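Hukora shelf-picking study: gallery

Lab notes and pictures. Posted 28 February 2023
Dilani Jayawardena, Nanayakkara group

Quick gallery for everyone who asked after the talk. Short version: we want an arm to take one named box from a full retail shelf and leave its neighbors alone. Method is called Hukora. Paper is still in review so no PDF yet, please don't ask, I'll post it when I can.

What's new compared to the September version. The old planner (Ladumia) picked a grasp first, then looked for a path to it. Fine on a sparse shelf, bad on a tight one. Hukora scores grasp and path together, and throws out anything that needs more side clearance than the depth estimate says is there. Slower per pick – worth it, we think.

1053 pick attempts in the full set. 222 of those are on what we call dense bays, boxes touching on both sides. That's where nearly all the interesting failures are. Rest of the set is mixed spacing, easier.

Targets are given by product name, typed in by the operator. No barcodes, no fiducials on the packages. The detector gets one reference photo of the front face of each product and has to do the rest. Yes, similar packaging hurts. Same brand, different flavor is the worst case by a mile. 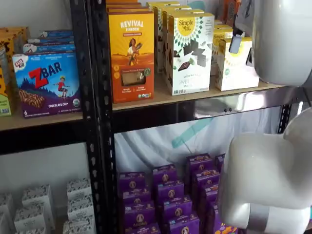
Front faces and what the matcher does with them. Most of our recognition score comes from big high contrast print, the small text hardly contributes at this range. So something like the REVIVAL box, big white letters on orange, is an easy one to separate. Same for the ZBAR with the red logo. The Simple Mills boxes share a yellow sunburst, so for those the matcher leans on the logo to get the brand and then has to find some other part of the face for the flavor. The Annie's block on the shelf below is a different problem: purple next to purple, packed tight, and the segmenter likes to merge two columns into one wide box. Merged boxes give a grasp width that makes no sense, which at least is easy to catch. We now reject any proposed box wider than its reference and re-segment. Cheap fix, shoud have done it in September.

Dense bay results. Hukora beats Ladumia on picks without a neighbor moving, full table goes in the paper. "Moving" means more than 20 mm from the start position, measured before and after from the depth map. Anything under that we call a nudge and log separately. A reviewer wanted a stricter cutoff, we're rerunning with it.

Failure types, in the order they bother me. Wrong flavor, right brand. Finger contact with the neighbor on the way in. Slip on glossy carton during the pull. The last one is mostly a force setting and we were too careful at first – crushed cereal boxes make you timid.

Timing. Planning takes 33 percent longer than Ladumia on the same shelf layouts. Most of that is the clearance check, which runs on one thread right now becuase I wrote it in a hurry. Should come down.

Things we haven't tried: bags and pouches, anything hanging on a peg, shelves where the stock leans. Cartons only for now. Don't read the results as covering soft packaging.

Shelf layouts and reference photos will go on the Rurkport page with the code. License still being sorted. If you want the layouts early for your own comparison, email me and say which gripper you run, the clearance numbers depend on finger thickness and you'll need to change them.

More pictures when the rerun is done.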